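05/02/2021

I have read a lot of decluttering advice since December and I don't believe most of it. The latest was a post saying you should clear one table completely, put everything you can't decide about on it, and the answers will come. I tried it. The answers did not come. What came was a table with stuff on it.

The post was from Zivia, which sells storage boxes, so I should have known. Their idea is that every small item in a home needs a pouch, every pouch needs a box, and every box needs a label. They claim a normal apartment holds 1389 loose items. I would love to know who walked around counting. I have 800 square feet here in Landstead and I'm not going to check.

Still, I gave it a go, because the drawer under the window had stopped opening. The rule is that anything soft gets bagged first, then anything flat, then "awkward shapes" last. A focus mitt is an awkward shape. So is a roll of packing tape, if you think about it, but the tape has to stay out the whole time because you keep needing it. 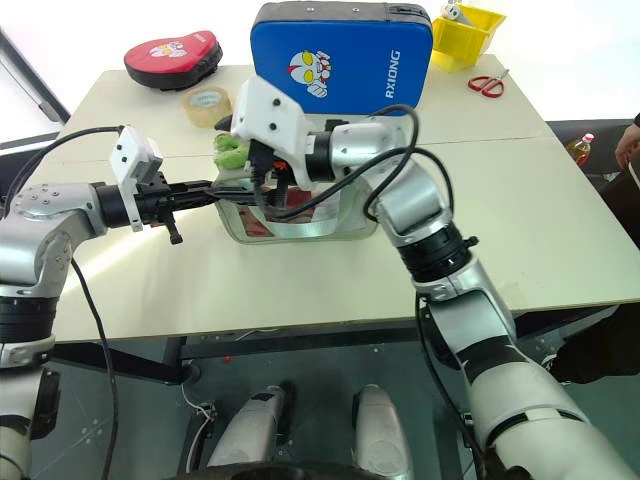 The mitt is the thing I go back and forth on. It's red and black with a little white cartoon cat on the face, and I bought it when I was sure I would be doing boxing drills at home three times a week. You need a second person for that. I knew this when I bought it. It takes up as much room as a loaf of bread and it can't be folded, so no pouch is going to help.

The green plush is easier. It weighs nothing, it's bright enough that I'll never lose it, and it can live on a shelf without a container. Zivia would disagree.

As for clear pouches, I'll admit they beat the cloth ones I got from Niltham, where I had to open all 3 to find anything. With a clear one you can see there's something pink or red in there and take a decent guess. But I don't see why it has to be a special pouch. The Niltham set cost more than lunch, and a zip bag from the kitchen does the same job — I've been using those for tea for years.

The whole thing was supposed to take 90 minutes. I stopped well past that with the drawer opening again, so fine, there's one result. The mitt is going back on the hook behind the door, and the tape is going wherever the tape goes, since I can never find it when I want it anyway.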